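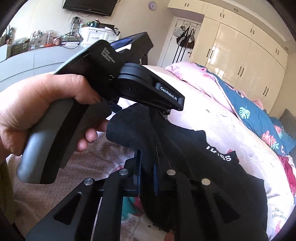

Dairy calves housed alone in Sovcombe County will have to be moved into pairs or groups by the time they are four weeks old, under an animal welfare rule passed by the county board on Friday.

The rule takes effect in October. It covers any farm in the county that keeps 16 or more calves at one time, along with dealers and auction yards that hold calves overnight.

Single hutches are still the usual way of raising young calves in the area. A calf is taken from the cow within a day or so of birth and kept in a small plastic or wood shelter, often with a short wire run in front. Farmers say the hutches help control scours and pneumonia and make it easy to see which animals are drinking. Animal welfare groups say the calves can't play, groom each other or lie down together at an age when they would normally do all three.

The board voted 4 to 3 after a hearing that went on until nearly midnight. Most of the people who signed up to speak were for the change, though the farmers in the room were split.

Natalina Farina, who runs the calf campaign for the animal protection group Carby, told the board that her group had wanted a limit of two weeks.

"Four weeks is a long time when you're a calf," she said. "But a lot of these animals are alone for eight or nine weeks now, so we are glad to have it in writing."

Carby sent people to 68 farms in Sovcombe and two neighboring counties last winter, with the owners' permission. The group said most of the farms it visited kept calves singly until weaning, and that on many of them the calves could see other animals but couldn't touch them. Its report also found muddy bedding and frozen water buckets on several farms. The report didn't name the farms, and Carby said it had passed its notes to each owner before putting anything out.

Dairy owners who spoke against the rule said it would mean new pens, more straw and more labor at a bad time for milk prices. One told the board that he had tried keeping calves in pairs and had given it up when they started sucking on each other's ears after feeding. Another said he had no quarrel with the idea but wanted until spring to rearrange his barn, and asked who would pay for the concrete.

Thomas Dairy, on the east side of the county, has housed its calves in pairs for three years. Its herd manager told the board that the farm joined its old hutches two at a time with a shared run, and that the only thing it had to buy was fencing panels. Cross-sucking was a problem in the first season, she said, and it eased when the farm went to slower nipples and left hay in front of the calves after each feeding. The farm still keeps a few single hutches for sick animals.

The rule allows for that. A calf that is ill or injured can be housed alone for as long as a veterinarian thinks it is needed, provided the farm keeps a dated note. A farm with only one calf of a suitable age is also exempt, but it must place the calf where it can see and touch another animal through a fence or gate.

Calves that are kept singly in their first four weeks must have dry bedding deep enough to nest in, water at all times and room to turn around. Tethering a calf inside a hutch will no longer be allowed at any age, except for short periods during treatment or feeding.

Farms that break the rule will get a written warning and 30 days to fix the problem. After that the county can fine them up to $500 for each visit at which the problem is found. Inspections will be done by the two animal control officers the county already employs, and board members who voted no said they doubted that two people could cover every dairy in the county on top of stray dogs and horse complaints.

The board put off a decision on a second proposal, which would have barred the sale of calves less than a week old at the Cluvon auction yard. The yard's owners said they needed more time to look at the wording. Calves sold there often travel several hours to rearing farms out of state, and Farina said the trip was the part of the system that worried her most.

"They get on a truck with their navels still wet," she said. "We'll be back for that one."

The auction proposal is due to come up again at the board's next meeting, which starts at 7 p.m. in the county building. Written comments can be dropped off at the clerk's office until noon that day.

Farmers who want help planning paired housing can ask the county extension office for a barn visit. The visits are free - the office said it had already had calls from several dairies before the vote - and will run through the end of the year. A copy of the rule is at the front desk of the office and at the Sovcombe library.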